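Progress report to the Flornutby Fund: the Pallstead computer refurbishment project
October
By Fitzgerald Benavides, project lead, Ploltar

I am so pleased to be writing this one. When we last reported we had a storeroom full of donated office towers, a borrowed key and a list of schools and clubs asking when they could have them. We now have a proper bench routine, and machines are leaving the building!

The stage your grant pays for is the strip and check, with the side panel off and the case laid flat on the slotted table:
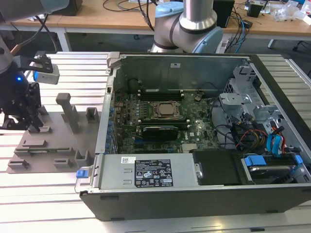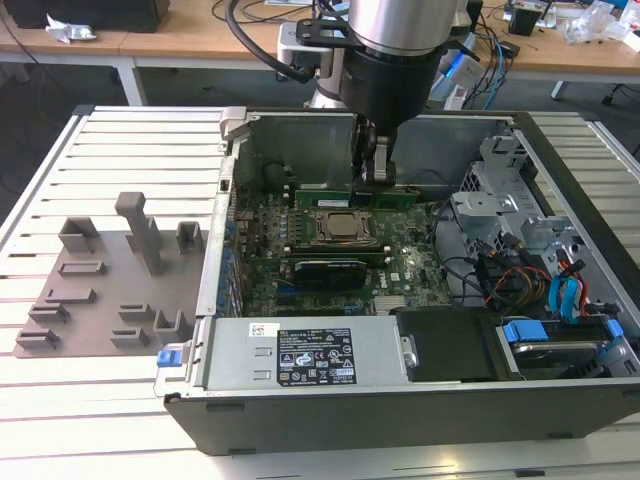
Our target for the year is 400 finished computers. We have passed over 100, which puts us a little behind the plan you approved, and I would sooner say so now than in the spring. The slow part was the first batch from Murín. It arrived as a real mixture, with different models on the same pallet and hardly any paperwork, so we spent weeks learning what we had. The second batch was sorted by model before it was sent (thank you, Murín) and it has gone through far more quickly.

What we do with each tower

The order of work has settled down nicely. Every case is opened and blown out, then the memory is taken out, tested and put back or swapped. Hard drives are wiped on a separate station and the certificate is filed under the asset number. Any drive that fails the wipe is crushed. After that we look over the fans and the power supply, run the machine for an evening and load the software. A tower that fails at any point goes on the parts shelf, and I have become very fond of the parts shelf — it has rescued plenty of machines that only wanted a stick of memory or a decent cable.

Memory has been the best surprise of the project. We budgeted to buy most of it new. In practice we have been able to double up from the scrap towers, and the money left in that line is enough to pay for keyboards and mice, which we had forgotten to cost properly. I would like your agreement to move it across. The revised sheet is attached as annex 2.

Where they have gone

The first deliveries went to homework clubs on the Pallstead side of town, and then to the adult learning room above the library. The learning room has 18 of ours now, all the same model, and the tutor tells me the class has stopped arguing over who gets the fast one. We also set up a small lending shelf for families, and it was empty by teatime on the day it opened.

Still to sort out

Storage is tight. We can work at the bench or take in a delivery, but doing both at once means stacking cases in the corridor, and the building manager has been patient for long enough. There is a dry room across the yard that we could rent through the winter, and I have asked for a price.

We are short of monitor cables too, and a few of the older towers will not take the newer software at all. Those will be stripped for parts and the shells sent for metal recycling.

Next on the list is a repair evening, where people who have had a computer from us can bring it back and learn to open it up and clean it themselves. I can't wait for that. The interest sheet has run on to the back of the page already.

Comments

Learning room tutor: The machines are lovely and quiet. Could we have a couple of headphone splitters with the next lot?

Marsh Lane parent: We got one from the lending shelf and it has been brilliant for homework. Is there a date for the repair evening yet?

Fitzgerald Benavides: Not yet, but it will go up on the library door as soon as I have the room booked — and yes to the splitters.

Contact Ploltar | © Ploltar, Pallstead project | Back to top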